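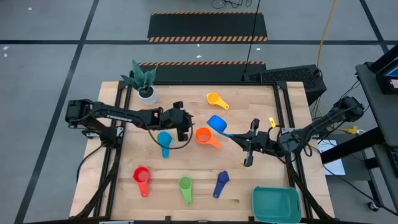 Sasura Room CO2 Monitor: Review After One Respiratory Season

Reviews > Home Air > Monitors

The Sasura is a small battery-powered carbon dioxide meter for the home. It sells for $59, and it does one job: it reports how much exhaled air has built up in a room. Interest in meters like this grew during the Covid years, when people who had never thought about ventilation began opening windows for visitors. Most of those visitors now come and go without any planning, but colds, flu and Covid still move through households, and a meter is still the cheapest way to learn which of your rooms is badly aired.

A CO2 meter does not detect a virus. It also says nothing about filtration. If an air cleaner is running, the particles in the room may be well under control while the CO2 figure stays high. Readers who own a filter unit should treat the reading as a measure of fresh air only. 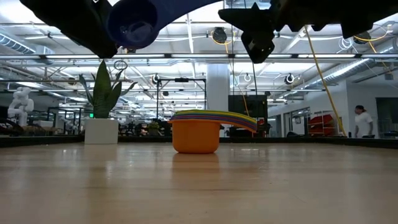

Rosto Home Air desk | 2026-07-26 | Filed under: Monitors

We bought the Sasura at full price last November and kept it in use through the winter and spring, first in a two-bedroom apartment with no mechanical ventilation, then in a detached house with a ducted system. For comparison we ran it next to a Cokar bench meter, calibrated before the test began, and a Cowie desk monitor that costs well over twice as much.

Sensor and accuracy

The sensor is a nondispersive infrared type. This matters. Many low-cost meters use a sensor that reacts to alcohol, cooking fumes and cleaning products and then estimates a CO2 value from that. Those meters will climb when you open a bottle of hand sanitizer. We held an open bottle beside the Sasura for several minutes and the number did not respond.

In still air, with all three units on the same shelf, the Sasura tracked the Cokar closely up to 1,500 ppm. Above that it read high, and the gap widened as the level rose. The largest disagreement we logged was 200 ppm, in a closed bedroom shortly before dawn with two people asleep. The Sasura's own reading at that point was 2593. The Cowie was closer at the same moment. For home use the error is harmless, as any reading in that region calls for the same action, which is to open something.

Response time is slower than we would like. After a window was opened wide, the Cokar began to fall almost at once and the Sasura followed a couple of minutes behind. The maker's sheet gives a sampling interval of 2 minutes in normal mode, and that accounts for most of the lag. A fast mode exists. It can only be turned on by holding the side button during startup, and it is lost whenever the unit is switched off.

Calibration

Automatic baseline correction is on by default. The meter assumes that the lowest reading over the past week was outdoor air and shifts its scale to match. In a house that is aired daily, this works. In the apartment, during a cold spell when the windows stayed shut, the correction pulled readings down noticeably by the second week. Turn it off in the settings menu and calibrate by hand outdoors once a month. Keep the meter away from your face while doing so. Breath will spoil the result.

The manual covers manual calibration in a single paragraph and leaves out the waiting period. We got repeatable results by leaving the unit outside in the shade for ten minutes before starting.

Display and alerts

The screen is a plain reflective panel with large digits. It can be read from across a room in daylight and cannot be read at all in the dark. A colored bar along the bottom edge shows green, yellow or red. The thresholds can be changed, though only in steps, and the step from yellow to red is too coarse.

The alarm is a single tone at a single volume. We turned it off on the second night. It would be useful in a classroom or a waiting room, and much less so at a bedside.

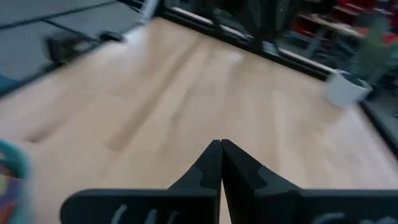

Battery life was better than claimed in normal mode and far worse in fast mode, where the cells needed replacing before the end of the second week. The USB port supplies power but does not charge rechargeable cells in place.

Data logging

Readings are stored on the unit and transferred to a phone by Bluetooth. The app has no account requirement, and the export is a plain comma-separated file with a time column and a value column. Time stamps are in local time with no zone marker, so the log shows a gap or an overlap at each clock change. The Cowie handles this correctly.

Transfers failed now and then when the phone was in another room. No data was lost. The unit kept its log and sent it on the next attempt.

What we changed at home

The apartment bedroom was the worst space by a wide margin. Leaving the door ajar made more difference than cracking the window, at least on windless nights. In the house, the system fan was found to be set to run only during heating. Switching it to continuous brought the living room down during family meals, when levels had been highest.

Rating

Accuracy: good
Response: fair
Display: good by day, poor by night
Logging: good
Value: very good

Buy the Sasura if you want to survey your rooms and then check them occasionally. If you need a permanent bedside display, or a log that will survive daylight saving time, the Cowie is worth its price. We have kept the Sasura in the apartment with automatic correction off.

We use cookies to remember your reading preferences. Accept | Manage settings

Contact Rosto | © 2026 Rosto | Back to top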